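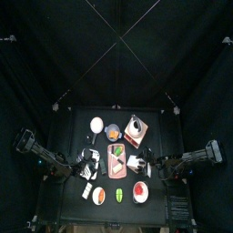 Home > Ask the Neighbors > Voting and Local Government > Elections

Can I switch parties before the primary and switch back for November?

Posted by Angelica Bautista, July 11, 2019

Okay, this may be a dumb one, but I've been going back and forth with my sister over it all week and we're both getting cranky. I've been registered with the same party since I was in college. I'm not mad at them or anything, I just don't think much of anybody they've got running for the Grustlow city council seat, and frankly the race on the other side is the one that's going to decide who we end up with. Whoever wins that primary is going to win the seat. Everybody here knows it.

So what I'd like to do is change my registration, vote in the other party's primary (there's a woman running, Carolina Nogueira, who I heard speak at the library and really liked), and then change back so I'm in my regular party again by November. My sister says that's cheating and that they can throw out your ballot if they figure out you did it. I say it's my vote and I can spend it how I like!

Is she right? Is there a deadline I've already blown past? And do I even need to switch back, or can I vote for whoever I want in the general no matter what the card says? I tried calling the county and sat on hold through the same piano song I don't know how many times and gave up. I did look at the form online and it has a box for "party" and a box for "no party" and that's about all the help it gives you.

Also, if it matters, I moved apartments this spring (same side of town, just over past the Fludia building) and I can't remember if I updated my address. Thanks in advance!

Milagros Marquez

Your sister can relax. I worked the check-in table at our polling place for 4 elections and we never once asked anybody why they were registered the way they were. All we looked at was whether your name was in the book and which party was next to it. If the book says you're in that party on primary day, you get that party's ballot.

The thing you do have to watch is the deadline, and it's different all over the place. Some states let you pick a ballot right there at the table without being in any party at all. Others make you switch weeks ahead, and a few want it done months ahead, so please don't go by what a cousin in another state tells you (I've seen people walk out crying over this, I really have). You'll want the date for changing parties, and be careful, it may be earlier than the date for brand new voters. People mix those two up constantly. If your county website has a page for "party affiliation change," look there first and skip the general "register to vote" page.

For November you don't have to switch back. In the general election everybody in your precinct gets the same ballot with all the candidates on it, and you can vote for anybody from any party, or mix them up. The only reason to change back is if you want to be in your old party for their next primary, or you like getting their mail. I'm still on three mailing lists from a switch I made ages ago and I'd pay money to get off them.

Now your address, I'd worry about that more than the party! If you crossed a precinct line you could show up at the wrong place, and even a short move can do it. Most forms let you change your address and party at the same time, so just fill out the whole thing and send it in. Then look yourself up a couple of weeks later to see that both changes stuck. If one didn't, go in person with your ID and something with the new address on it, like a lease or a light bill. The line at the counter is a whole lot shorter than the phone line, at least it is here.

Rommel Barredo

I think it stinks, personally. A primary is for members of a party to choose who they want. If you want a say in ours, come join us and stay, go knock on doors, sit through the meetings like the rest of us. I'm not saying it's against the law. I'm saying I wouldn't do it.

And she's no sure thing, your library lady. Last council primary in my ward was decided by 2 votes and everybody had been telling me that one was locked up too.

Florante Macaraeg

Did this myself a few years back when I lived over in Favalano. Filled out the form, got a new card in the mail, voted, never changed back. No trouble at all. Only 717 people voted in that whole primary, so I figure mine counted for more than it usually does.

One thing I'd add to what Milagros said is keep a copy of the form or take a picture of it with your phone before you mail it. Mine got lost the first time and I had no way to show when I'd sent it. The second time I walked it in and the clerk stamped my copy, so I'd do that if you're anywhere close to the deadline.

Rommel, I get where you're coming from, but if a town only has one race that matters, I'm going to want to vote in it. I'd be fine with one big primary for everybody and the top two go on. They talked about it in Favalano for years and it never went anywhere.

Related posts

My polling place moved and I never got a card
Do I have to fill in every race on the ballot?
Yard signs within 100 feet of the school, who do I call?
How do I get on the speaker list for a council meeting?
Lưu for school board: where does he stand on the bus routes?
Can I bring my notes into the voting booth?

Home | Ask | Browse Topics | Sign In | Help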